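April 2019

Results day. I was up before six because Padex said they would publish at seven and I wanted to read the numbers before anyone told me what to think of them. They came out at twenty past. I had made tea and let it go cold by then.

Full-year sales were up a little and profit was down a lot. The handheld scanner side lost money again, the third year running, and the warehouse software paid for it. Operating profit fell 21 per cent. They put this down to the cost of closing the Delaunay site and to parts prices, in that order, though when I went through the notes the parts came to more than the closure did. I read that page twice to be sure and then wrote it in pencil at the side of my printout.

I hold 2649 shares, left over from the years I worked there, so I am not neutral. The dividend is held at the same level. I had expected a cut and had already done my household sums without it, so that is something for the boiler.

Armelle Rolland rang at nine. She left Padex in March and is now at Dronico, in the accounts department, and she sounds better for it. She thinks the scanner business will be sold before the summer and that Jidbridge will be the buyer. I asked what she was going on and she said the way the figures had been split out this time, with scanners on their own line. In past years they were lumped in with printers. I hadn't noticed. I went back and looked after we hung up and she is right, there are 2 sets of figures for last year, the old way and the new way, and the new way makes the rest of the company look very healthy.

Listened to the call for investors at half past ten. The sound was poor. The finance director read out most of the statement word for word, and then they took questions for almost an hour. Somebody asked straight out about a sale and was told that all options were kept under review. Somebody else asked about stock sitting with the shops and got a longer answer that I couldn't follow.
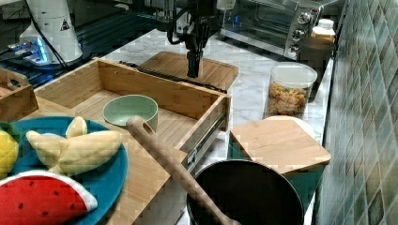

Shares were down at the open, back up by lunch, then slipped again and closed a bit under where they began. I didn't sell. I had said I would if they went below my figure and they didn't reach it.

Wrote to Maëlys Cordier in the afternoon, as she holds some too and never reads the reports. Kept it to a page. Told her about the dividend, the separate line for scanners and what Armelle thinks, and said to make up her own mind.

Filed the printout with the others. The box is full and I need another one. The annual meeting papers should come by post next month, and I want to ask about the pension charge, page 3 of the notes.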